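Panel walls in a laundry/folding room: worth it or hype?

nzioka_fan88
I'm finishing a small laundry room and I've gone back and forth on the walls for weeks. My brother-in-law swears by the smooth upright panels, the kind that run floor to ceiling with a thin seam between each one. He says you wipe them and forget them. I say anything with seams is going to look bad by the second winter. The quote I got from Comton was $3,748 installed, and that's with me doing the tear-out. Drywall and a couple coats of decent paint would cost me $1,252. Somebody tell me what I'm getting for the difference, because the salesman sure couldn't.

What I'm after is a pale gray wall, a white-ish folding surface right up against it, and no clutter. Something in this direction:

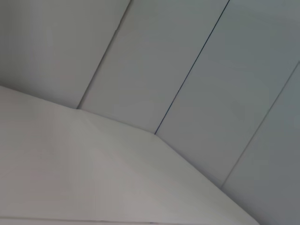 Pale surface meeting light gray panels. The look I've been quoted for, more or less.

Please don't just tell me it looks clean. Everything looks clean before you put laundry in it.

shukfan_h
It does look clean though, sorry! My two cents: the inside corner where the wall meets the surface is the whole job. If that line is tight you'll be happy. If it isn't, lint gets in there and you'll be picking it out with a butter knife. Mine has been in since January and I've got one spot by the dryer that drives me nuts. The rest I'd do again tomorrow.

dry_wall_dan
I hung drywall for a living and I have yet to hear a good argument for panels in a room that size. "Easy to wipe" is what they say about everything. Semi-gloss paint wipes down fine. You'd be paying nearly three times as much for lines on your wall.

minoru.s
Dan, paint wipes down fine until someone bumps it with a basket every day. I've got drywall in my hallway and panels in the laundry room, same age, and the hallway is the one I keep touching up. I'm not saying the price is fair. Comton's price is nuts. Get a number from Sinari before you sign anything.

nzioka_fan88
Did get one from Sinari. They wanted to sell me cabinets too, and the guy wouldn't break out the wall by itself. I don't trust a quote I can't take apart.

OK but the seams. This is my real problem with the stuff. Look how many you end up staring at once you're up close: 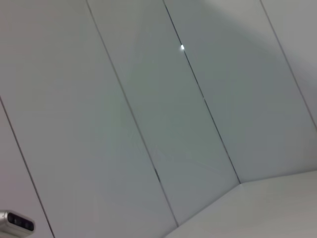

Reading time: 4 minutes

Every one of those is a fine dark line, and they aren't perfectly even either. There's a tiny bright spot sitting right on one of them near the top. Could be a reflection, could be a gap, I can't tell from a photo and I don't like not being able to tell. With paint I'd have one flat wall and nothing to squint at.

shukfan_h
I think you're squinting too hard. A little glint wouldn't bother me at all. What color are your bulbs? I had a cool bulb in mine and the gray went kind of greenish on me, so I swapped it for a warm one and liked the room a lot better (my husband says he can't see any difference, so take that for what it's worth).

dry_wall_dan
So now the fix for a $3,748 wall is a light bulb.

shukfan_h
The fix for a wall I already like is a light bulb, Dan.

minoru.s
Run your fingernail along the seam at the showroom. If it catches, walk out. A photo won't tell you squat about that. Also ask what happens when one panel gets dented. With mine the installer said you can swap a single one, but I never tested that and I have my doubts. They go in one after another, so I'd guess you end up pulling the row.

nzioka_fan88
That's a better question than anything on my list, thanks. The salesman told me "10-year finish." Asked him what the finish does in year 11 and he laughed. I wasn't kidding.

Next thing, the surface itself. I want it light so I can see what I'm folding. My wife wants it dark so it won't show dirt. Most of what we wash is dark, mainly jeans, and that's my case for going light. 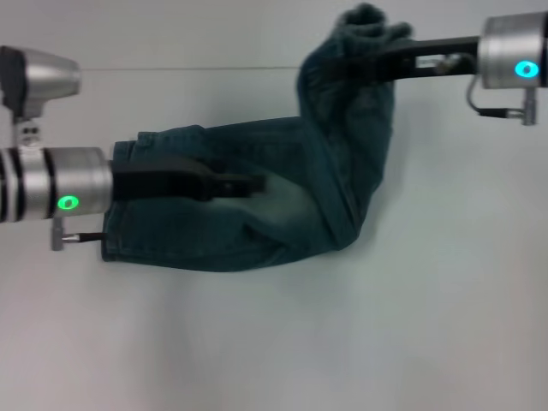

Dark denim against pale gray. You can see every crease and the faded patches.

On a charcoal counter I'd be feeling around for the waistband.

shukfan_h
Agree with you on this one. Light all the way. That blue-green denim stands right out. Folding black socks on a dark counter is miserable, I did it for years in the old apartment.

minoru.s
Half agree. Light is better for sorting, no question. But new jeans shed dye, and a matte white top is where I'd expect to find it. I keep a towel down for anything that hasn't been through the wash a few times. Ask for a sample piece, leave a damp pair sitting on it overnight and see what you've got in the morning. If they won't give you a sample, there's your answer.

dry_wall_dan
Finally something sensible. I'd do the same test with a cup of coffee.

Also, who's holding jeans up in the air to fold them? Lay them flat, one leg over the other, in half, in half again. Bunched up in the middle like that you're just putting the wrinkles back.

nzioka_fan88
Dan, I've got a pile of 4 people's clothes a week, the wrinkles are the least of it.

norasmom
Jumping in as someone who bought the Nora folding top that everybody was pushing in the other thread. It's fine. It's a flat white thing. I wouldn't pay extra for the name. The matte finish hides scratches better than my old glossy one, but it holds on to dryer sheet residue and you have to scrub to get that off. No regrets, no parade either.

nzioka_fan88
"No regrets, no parade" is about the level of praise I believe.

Where I'm at: light top, any brand that'll hand me a sample. Drywall on three walls. Panels only behind the folding surface, where the baskets hit, if Comton will price one wall. I fully expect them to tell me there's a minimum.

dry_wall_dan
There's a minimum.

minoru.s
There's always a minimum, but ask about leftovers from a bigger job. That's how I got mine. Took a few phone calls and the color was whatever they had, in my case a gray I'd have picked anyway.

nzioka_fan88
Calling them in the morning. If the fingernail catches on the showroom one I'm painting all four walls and I don't want to hear about it from my brother-in-law.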